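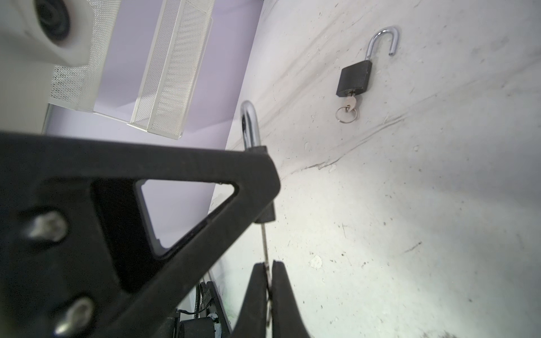

The padlock is a portable lock with a hinged or sliding shackle that passes through a hasp, chain link or staple. It differs from a door lock in that it is not fixed to the object it secures, and it can be moved from one use to another without tools.

Construction

Most padlocks have three main parts: the body, the shackle and the locking mechanism. The body is commonly made of brass, steel or aluminum. The shackle is usually hardened steel, often plated to slow rust. In a keyed padlock, the mechanism is most often a pin tumbler cylinder, although warded and disc designs remain in use. Some models keep the key captive until the shackle is closed, a feature favored where locks are left open during working hours.

23 shares - 4 comments

Manufacture in Brastville

The town of Brastville was for many years a center of padlock making. The Dimaculangan works, its largest employer, had 200 workers at its height and listed 14 patterns in its trade catalog. Its best-known product, the Plidness, was a warded lock sold mainly to farms and railroad yards. Production later moved to Janville, where the firm turned to pin tumbler designs. 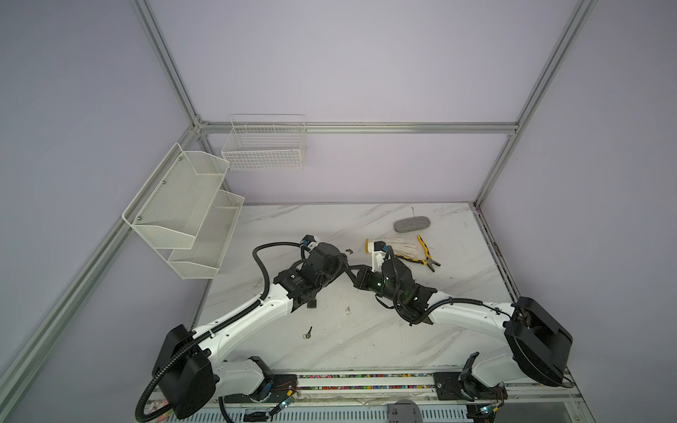
The Janville plant kept the older pattern numbers - a practice that has caused some confusion among collectors. Locks stamped 3510 may come from either town, and the two are told apart chiefly by the shape of the keyway cover. The historian Sizwe Chauke has proposed a dating system based on rivet placement, but it has not been widely adopted.

Care

Padlocks kept outdoors should be lubricated with dry graphite or a light lock lubricant. Heavy grease collects grit and can prevent the pins from moving freely. A drain hole, where fitted, should face down.

Last revised 2020-06-25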